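Fever Returns Line: Staff FAQ
Last updated March 22, 2026

Which jobs move to the robot cell at Tatholm?
Picking and presenting small electronics. The arm is rehearsed in simulation first, then released to the floor item by item. The current list has 78 items, media players included.

How does it hold a media player?
Between two fingers, one on each side of the casing. Grip settings are stored per item and may be edited by cell leads only. 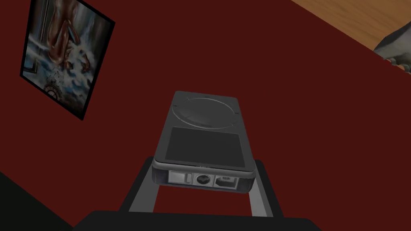

Will inspection stay manual?
Yes. Grading, battery checks and data wipe remain with bench staff. The cell is rated at 80 items per hour; bench targets do not change.

Are jobs being cut?
No positions close at Tatholm. Four sorting posts become cell operator posts at the same pay grade. Training takes 70 hours and is paid.

Who can stop a run?
Anyone on shift. Log the stop under code 262. Stops are not counted against the operator.

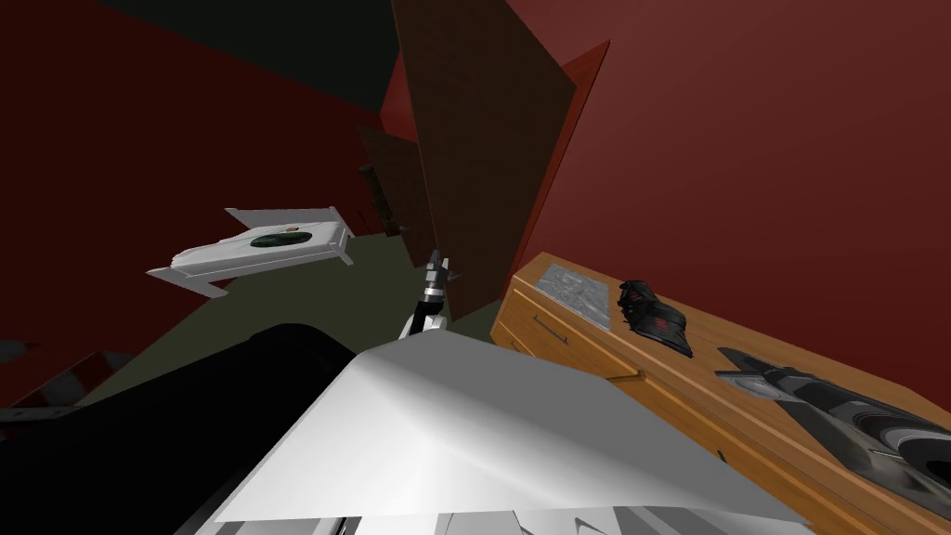 SIMULATION AND TRAINING

Do I need to write code?
No. Operators review simulated runs and mark each one pass or fail. Failed runs go to Dilani Mridha.

Where do I apply?
Send the internal transfer form to Kalliopi Rallis.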